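25 January 2022

Budget day. I got in early to finish the equipment list before Hằng came by, and of course she was already at my desk with her coat on.

We have 2,000 left for the gripper side of things and it has to last until July. I had written down three items: a second set of fingertips, a spare wrist cable, and a better table light. Hằng crossed out the light right away. She says the lamp from the old office will do and she is probably right. It needs a new bulb, which I can buy myself.

The fingertips are the real question. Riquelme quoted 1,092 for a full set with the links, or 70 a pair if we only want the tips and put them on ourselves. Loïc wants the full set. His argument is that if a link bends we are down for weeks waiting on a shipment, and he's the one who had to wait last time. My argument is that no link has bent on this arm yet. We went back and forth over lunch and didn't settle it.

In the afternoon we went back to the bean trials. Urkik want to know if we can pick single beans out of a shallow dish, and what we order depends a lot on the answer. The wide tip and the narrow tip come at the dish very differently and I still can't say which I would buy more of.

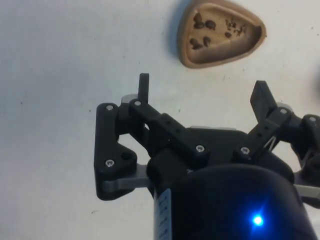 Six beans in the tan dish, fingers open.

The crumbs in the dish bother me more than the beans do. If Urkik's real trays have that much in them, we should put a small brush and a hand vacuum on the list too. Neither costs much. I added them at the bottom in pencil.

Maëlys called from Edport around four. They have a used arm they might let go for 1,000 with the stand included, but without a gripper, and she couldn't tell me how many hours are on it. I would want to see it run first. Shipping is extra and she had no figure for that either. I told her I'd call back by the end of the week. If we took it there would be no full set for Loïc, so I haven't mentioned it to him.

Still to do: ask Riquelme if the price of the tips drops when you order ten pairs. Find out who signs for used equipment, Faustine or Homa. Look up the warranty dates on the wrist. Send Hằng the clean copy of the list without the light on it.

Home by seven. Soup from the freezer. Forgot the bulb.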